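Subject: Re: [manip-methods] Grasp retries on small shiny parts

On a list member's question, a Fatport user wrote:

> We see our policy close on nothing when two bits touch each
> other. Does Gramura filter those demonstrations out before
> training, or keep them? Also, what grasp height do you use?

We keep them. Short version of the setup first. The task is sorting driver bits from a marble-patterned table into a white container. The policy runs from wrist views, with a fixed view used only for scoring. Gramura handles the segmentation of demonstrations and Onuline handles the replay. The hard part is chrome: a highlight on the part and a highlight on glossy white plastic look much alike to the encoder, and specks of debris add false edges.
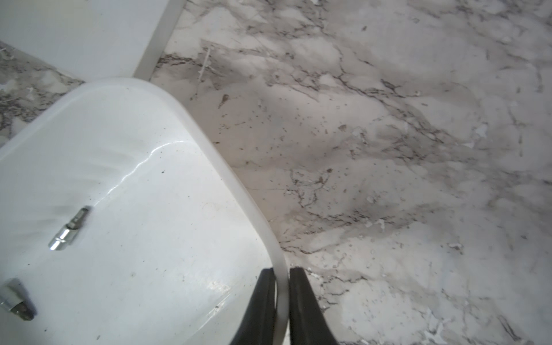
Is depth from the wrist used for the grasp height?

Grasp height comes from joint position and a fixed table plane. We dropped depth in March after it returned holes on most of the chrome.

On filtering: we compared training with and without the failed closes. Each variant got 90 trials, same seeds, same checkpoint step. With failed closes removed, the policy completed 43. With them kept and relabeled as "open and back off", it did clearly better on touching parts and no differently on isolated ones. I will post the table when the Nasrallah reruns finish, as one of the seeds used an old calibration.

The relabeling works on segments. A close that ends with no part held is cut at the moment the finger gap goes below threshold, and the next 3 seconds are tagged as recovery. A close that ends with a part held is left alone, including the carry over the rim. The carry segments matter more than I expected, because a bit held upright hides most of itself between the fingers and the policy has to rely on the tip.

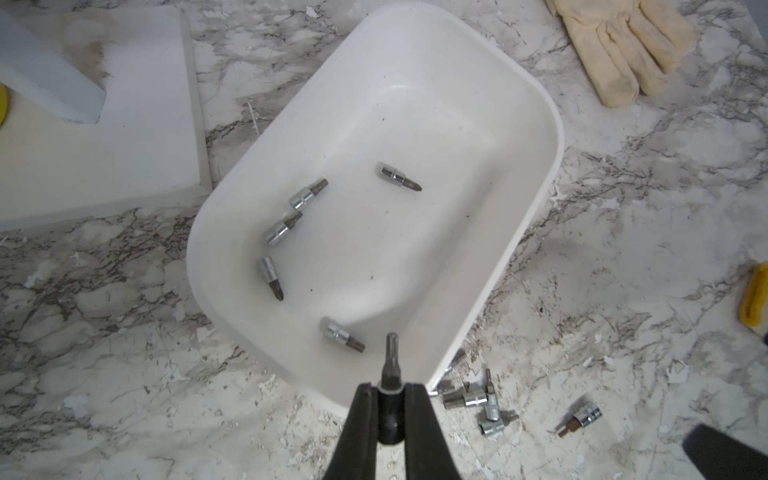 Scoring

A trial counts as complete when every part is inside the container and both arms are clear of it. Parts resting on the rim count as outside. Scoring is done by hand from the fixed view. We tried scoring automatically from the same view and gave up, as small parts are too easily covered by an arm.

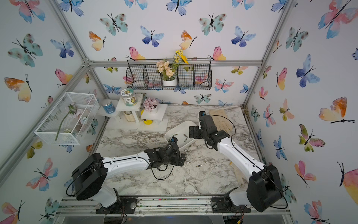 Fixed view, both arms over the table.

Two known problems with the method. The recovery tag is too long for slow operators, so the next approach sometimes gets labeled as backing off. The finger gap threshold also has to be reset whenever the pads are changed, and Onuline does not warn you if it is stale. For touching parts specifically, we approach along the shaft of the outer one and aim for

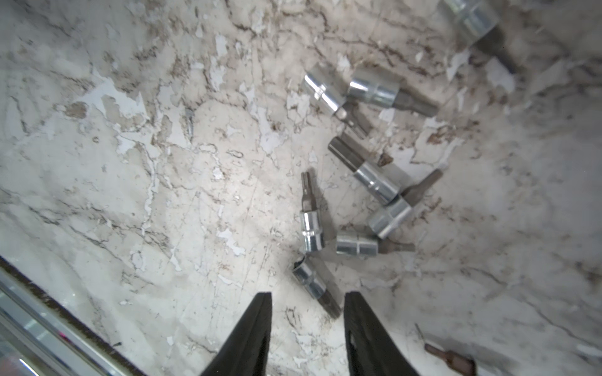 the socket end, with the fingers opened about 4 mm wider than the part. If the fingers come down across both parts, we let the close fail and keep the segment. Fatport exports should work with the same relabeling script, provided the gap channel is logged at the full control rate. If yours is downsampled, the cut point will drift and I would fix that before changing anything else.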